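08/12/2021
By Gillano Press Office

Gillano Opens Parts Return Counter for Door and Vending Hardware in Kutbridge

KUTBRIDGE — Gillano, a distributor of replacement parts for electric locks, vending machines and ticket gates, has opened a return and exchange counter at its Kutbridge warehouse. The counter accepts used electromechanical parts from repair shops and building maintenance departments and issues credit against new or reconditioned stock.

The service covers 656 part numbers at launch. Of these, 615 can be exchanged on the same visit. The remaining items are sent to the Pronenton workshop for inspection, and credit is issued once the inspection report has been filed. Parts do not have to have been bought from Gillano, but they must carry a readable part number or be matched to one at the counter.

Accepted categories are solenoids, door strikes, coin mechanisms, small gear motors and their cable sets. Circuit boards, batteries and mains power supplies are excluded. Parts with cut leads are accepted at a reduced credit, provided that at least 3 inches of wire remain at the body. Connectors should be left in place where possible — replacing a connector adds a separate charge to the exchange.

Each part is logged on arrival and tested for coil resistance, insulation and full travel of the moving element. Parts that pass are cleaned, relabeled and returned to stock with a limited warranty. Parts that fail are broken down for copper and steel. Test records are kept by lot and can be requested by the customer who returned the part.

The counter follows a trial that began in May with repair shops in the Kutbridge area. During the trial the company received roughly 150 returns, most of them solenoids and door strikes. The intake form was shortened as a result, and the minimum order for credit was dropped. 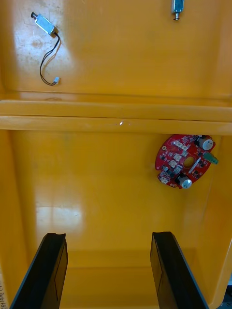
Kravchuk, for one, had asked during the trial whether small shops would be held to the same packing rules as large accounts, saying that single parts often come off a job without a box and that the credit on one solenoid does not cover the cost of a carton. Under the final terms, loose parts may be handed over at the counter without packaging. Shipped returns must still be boxed, with leads secured.

Credit is valid at both the Kutbridge and Pronenton locations and may be combined with existing account discounts. It cannot be paid out in cash. Price lists and the current exchange schedule are available at either location. Account holders will receive the schedule with their next statement.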